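Drying washing indoors without the whole flat smelling of it

Quick one this week, got a kitchen full of wet towels and no dryer. Same as every winter in Tondstead. These are the things that work for me, in no order.

Spin it twice

Costs next to nothing. Second spin on the highest setting the label will stand, nothing else added. You'd be surprised how much more water comes out of jeans and towels. Not wool. Not anything with boning or beads.

Shake before you hang

Hard snap, both hands, every single item. Takes the worst creases out and opens the towels up a bit. Do socks in pairs while you're there, saves hunting later.

Pick the right room

Smallest one with a window and a door that shuts. Bathroom is good if the fan works. Bedroom is bad, you end up sleeping in it. I used the hall for years and then wondered why the coats smelt of pond.

Window open a crack, door shut. Heating on low if it's on anyway. Fuad Endale wrote in to say he does window open for 30 minutes first thing and again at bedtime, closed in between, and his is dry by the next morning. Tried it, works on cold bright days. Less good in drizzle.

Get a fan on it

Moving air does more than heat. Mine's an old Rarlow desk fan, pointed along the rail so the air goes between things and not flat at the front of one shirt. Keep it and its lead well away from drips. Turn it round halfway if you rememeber.

Don't drape on radiators

I know. Everyone does. But it blocks the heat and the wall behind gets damp. If you must, pants and socks only, and stand the rack a bit back from the radiator for the rest.

Smelly towels

Usually the machine. Run it empty on the hottest wash, wipe the rubber seal, pull the drawer out and scrub the black stuff off with a toothbrush. Leave the door open after -- always. Then wash the towels again at 60 if the label lets you, and less powder than you think. Skip the softener, it makes them worse at drying you.

If a load's been sat wet in the drum over 8 hours just wash it again. No point hanging it, the smell is in.

Hang it, don't fold it over

Shirts, dresses, vests, anything with shoulders goes on a hanger and then on the rail. Air gets up the inside and half the ironing does itself. Plastic hangers, as bare wire can leave rust marks. Do the top button up so the neck keeps its shape. Leave a hand's width between each if you've the room, more for anything thick.

Sleeveless tops slide off, so loop an elastic band round each end of the hanger. Janaína Lopes told me that one and I've not picked a vest up off the floor since.
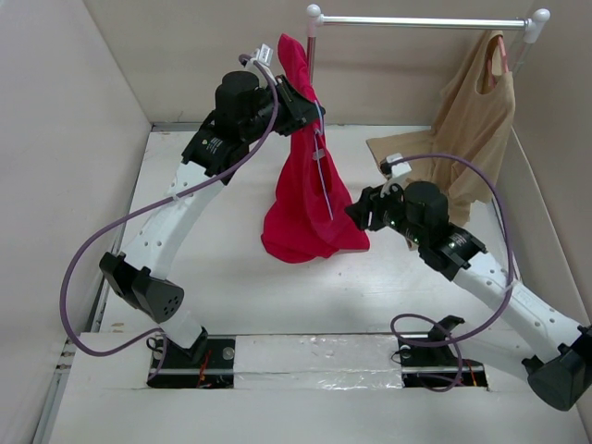
Knitwear

Flat, on a towel, on top of the rack or across the bath. Roll it in a dry towel first and kneel on it. Pull it back to shape while it's damp. Turn over next day. Never by the shoulders, you'll get two little horns in it.

Bedding

One set at a time. Fold the sheet over two rails so there's a gap up the middle, swap sides at teatime. Duvet covers inside out, corners at the bottom, otherwise the water sits in them.

Wipe the windows

Every morning while there's washing up. Old flannel, wring it out in the sink. Black spots on the sealant need dealing with now, not in June.

Next week limescale, kettles and that shower head. Send me your's if you've got a good one for taps.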